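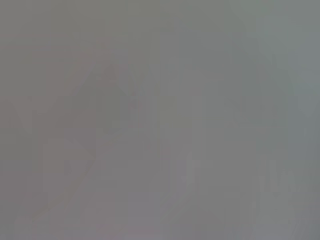 April, late, kitchen table, second cup of tea

I meant to go to bed an hour ago, but the result is going round in my head and I know from experience that if I don't write it down tonight I'll remember only the tidy version, the one that goes in the report. So, the untidy version first.

We finished the last of the runs a little after four. I say "we" but Wouter did most of the carrying and resetting while I sat with the laptop on my knees and the clipboard balanced on the arm of the chair, because the desk in the Sestthorpe room is still covered with the parts of the old feeder and I have promised three times to clear it. Evelien was there in the morning and then had to go teach, and she kept sending messages between classes asking for the number. I didn't want to give her the number until it was finished. I've been burned that way before, telling someone a nice figure at lunch and having to take it back at dinner.

Let me put down the method while it's fresh, since I changed my mind about how to explain it at least twice today.

The question is simple enough that my mother understood it over the phone. If the robot can't see well through the wrist camera, does it know that it can't see well? And if it does know, what should it do about it? For two years we have all been treating a bad picture as something to clean out of the data before training. You run the filter, the soft and foggy ones get dropped, and the policy learns from the crisp ones. Then you put the arm to work, the camera goes hazy for whatever reason, and the policy carries on with great confidence into the side of a shelf. It has never met a gray picture in its life, poor thing, so it treats it as a picture of something.

What Evelien proposed back in the winter (and I was rude about it at the time, I should record that too) was to leave the foggy ones in. All of them, even the ones where there's nothing but one shade of gray lying on top of another. She wanted them left in with their joint readings and everything else, and a small extra output on the network that says how much it trusts the camera at that moment. When trust is high, it steers by the picture. When trust drops, it leans on the joint positions and the force reading and slows down. If trust stays low, it backs up along the way it came and looks again.

I said it would just learn to be timid. I said it would back up all day long like my uncle trying to park. Wouter, who is kinder than I am, said why don't we try it on the Plolleo tasks and see, and that was the start of all this.

So, two policies. Same network, same demonstrations, same training time. The plain one got the filtered set. The other one got the filtered set plus the 1,721 foggy frames we had been throwing away, which I had to dig out of the old backup drive, and thank goodness I am the sort of person who never deletes anything. Evelien labeled the trust values herself for a starter batch of 400 frames, by eye, over several evenings, with the radio on. The rest got their values from a little model trained on hers. I checked a handful of those against my own opinion and we disagreed on some, mostly in the middle range, where you think you can almost make out a shape and then you look again and aren't sure at all. On the very bad ones we agreed completely. A very bad one is a restful thing to label.

Then the test. 35 trials for each policy, the pick-and-place with the tall rack, and in every trial we degrade the wrist camera at a moment picked by the script, so neither of us can be tempted to choose a friendly moment. It stays degraded for a few seconds and then clears. The overhead camera records for our benefit but neither policy gets to use it. A trial counts as a success if the part ends up in its slot and nothing was bumped hard enough to trip the force limit. We wrote that down before we started and pinned it to the wall, because last year we argued for a week about what "bumped" meant.

The plain policy I had more or less expected. It did fine when the fog came early, while the arm was still out in the open with plenty of room. When the fog came late, close to the rack, it kept going as if nothing had changed, and you could watch it drift. It wasn't dramatic. It would end up a finger's width to one side and then close on the air, or lean on the upright until the force limit stopped it. 19 out of 35. I'd have guessed a bit worse, to be fair to it.

The other one got 33.

I counted the sheet again, and then Wouter counted it, and then I made him read each line out loud while I looked at the log, which took a while and which he put up with very patiently. It's 33.

The part I want to remember, though, is what it looked like. I'd been expecting it to freeze, or to dither. It does slow down, you can hear the motors change pitch before you see anything, and then it goes on at this careful pace, like someone walking down a hallway at night with a hand on the wall. In most of the trials it never needed to back up at all. The fog cleared, the trust came up, and it picked up speed again. When it did back up it went only a little way and waited. I found I was holding my breath with it, which is silly at my age and with my training.

The two failures are interesting and I want to be fair about them. In one, the trust output stayed high when it shouldn't have. The view was soft but there was a strong dark edge left in it, and I think the network took that edge for the rack. I'd have probably done the same. In the other it was right not to trust the picture, it backed up correctly, and then on the second approach it came in slightly rotated and the part jammed in the slot. I don't know yet if that belongs to the fog at all or is just the jam we see now and then on a clear day. It counts as a failure either way. Those were the rules on the wall.

Now for the worries, because if I go to bed with only the good news I will wake up at three with the bad.

First, it's slower. Even with no fog it is a shade slower, and I haven't worked out how much. I suspect the trust value dips a little on ordinary frames near the rack, where things get dark and close up, and it eases off when it has no need to. Someone will ask, and they'll be right to ask.

Second, the fog we add is our own fog. Some of what was on the old drive came by it naturally, from breath on the lens or dust or the focus wandering off, but the fog in the tests is made by the script. I'd like to do a set with something physical over the lens. Wouter suggested a strip of baking paper. Evelien suggested a damp morning with the loading door open, and she may have been joking, but I wrote it down.

Third, and this is the one that really bothers me, I can't tell yet if the improvement comes from the trust output or just from having the foggy frames in the training at all. Maybe a plain network that had seen plenty of gray would have learned some caution by itself. There should have been a third policy, with the foggy frames and no trust output. I thought of it at two in the afternoon with a cracker in my mouth. It should have been in the plan from the beginning, and I wrote the plan, so there we are. It can train overnight on the spare machine if Hendriks isn't using it. I've sent a message to ask.

I gave Evelien the number when she came back after her last class, still with her coat on. She didn't say anything for a moment, she went and looked at the sheet, and then she asked about the two that failed. She didn't ask about the other 33 at all until we were locking up. I apologized for what I'd said in the winter, the bit about my uncle, and she said she had forgotten it, and then quoted it back to me word for word.

Wouter wants to take the whole thing to the Perulholm workshop in the summer. I said let's see what the third policy does. If it does just as well, then we have a different paper, a shorter one, which says keep your bad pictures, and I'd be nearly as happy with that. It would be an easier thing for other people to use, too. Most groups have a folder like ours somewhere.

I should also say, as I'm being complete, that my back is terrible from that chair and that I forgot to eat anything except crackers until seven. Soup when I got home, the lentil one from the freezer. There is one more portion left for tomorrow. The cat was very cross with me and has only just come round.

Things for the morning, before I forget:

Copy today's logs to both drives, and label them properly this time.

Ask Hendriks again about the spare machine if there's no answer by nine.

Pull out the frames from the first failure and have Evelien put a trust value on them without telling her which trial they're from.

Time the clear-view runs, both policies, same starting positions.

Buy baking paper.

Clear the desk. (I know.)

The spare machine is free. Message just came in, at twenty to midnight, so I'm not the only one up. I'll start the training from here before I brush my teeth, and it should have something for us by lunch.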